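¿Qué versión del sencillo se considera la oficial a efectos de la lista de reproducción de la comunidad?

Publicado en Música pop y novedades discográficas, 18 de diciembre de 2019 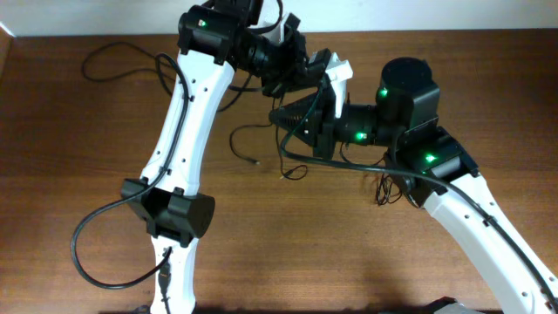

Según Yae Higuchi, la duda ya se había planteado en mayo, cuando Rinska adelantó el tema «Flultamby» en la radio con una duración distinta a la del álbum, y entonces quedó sin resolver. El texto completo de la consulta es el siguiente.

Estimados miembros: solicito aclaración sobre el sencillo «Flultamby», de Rinska con la colaboración vocal de Nakajima. En las plataformas figuran 2 ediciones. La primera corresponde al álbum y conserva la introducción de piano; la segunda, publicada como sencillo, suprime dicha introducción y añade una estrofa de Nakajima. Las normas de nuestra lista anual admiten un máximo de 100 canciones y una sola versión de cada una. Ruego se indique cuál debe inscribirse y si los votos emitidos a favor de la otra pueden acumularse. El plazo de reclamaciones es de 48 horas desde la publicación de la lista provisional.
Yae Higuchi

Mio Tsuchiya
Debe inscribirse la edición publicada como sencillo. Las normas remiten a la versión «comercializada de forma independiente», y la del álbum nunca se puso a la venta por separado. En cuanto a los votos, procede acumularlos siempre que el título y el artista principal coincidan, como ocurre en este caso. La mención de Nakajima como artista invitada no altera el cómputo – sí debe constar, en cambio, en la ficha de la canción, después del nombre de Rinska. Le recomiendo consultar los créditos en la página del sello, Berby, y no en las plataformas, donde la estrofa añadida aparece sin autoría. Si la lista provisional recogiera la edición equivocada, bastará con un mensaje en el hilo de reclamaciones en el que figuren el título, la duración y el enlace a la edición correcta.

oyente_sur
La del álbum es mejor, con el piano gana mucho. Yo votaría esa.

marcapáginas
Coincido con la respuesta de Mio Tsuchiya, con una salvedad. Existe además una mezcla para pista de baile que algunos usuarios han votado por error. Al tratarse de una remezcla, esos votos no se acumulan y han de tramitarse en el apartado correspondiente. Desconozco si Berby tiene previsto editarla en formato físico.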